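FOR IMMEDIATE RELEASE - March 1, 2019

**Clorneck Night Market moves indoors, adds second weekend**

The Clorneck Night Market is moving. New home is the old Sartori dye works on the canal side, doors at 5 p.m., free to get in. Two weekends this spring instead of one.

Stalls: 98 confirmed so far, nearly 200 applied. Food at the canal end, crafts and secondhand in the long hall, kids' tables upstairs by the office. Kokia is back with the dumplings - yes, the pork ones too. Flirance, the candle makers, will run a pouring class both Saturdays, sign up at the door.

Last November's market lost a whole night to wind and several sellers went home with broken tents. Organizers started looking for a roof the week after. The lease on the dye works was signed in January and covers both weekends plus setup days. 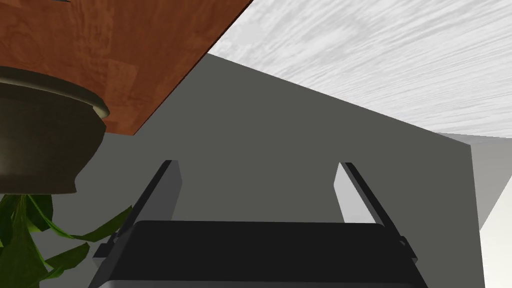
Natalina Parisi said she had asked for an indoor market for years and would have taken a barn. Her one worry is parking, and she wants the shuttle to run untill the last stall closes.

It will. Shuttle from the train station every 9 minutes, last one out at 11 p.m. Bike racks by the east gate. No parking on Mill Lane, please, the neighbors have been patient.

Sellers still on the waiting list will hear by email. Stall fees have not changed. Power is included this year, bring your own extension cords and lables for them.

Music lineup to follow - Dario Bianchini is booking it and a couple of bands havent confirmed.

Press contact: Marisa Donati, Clorneck Night Market office. Interviews with sellers can be set up on request, mornings are best.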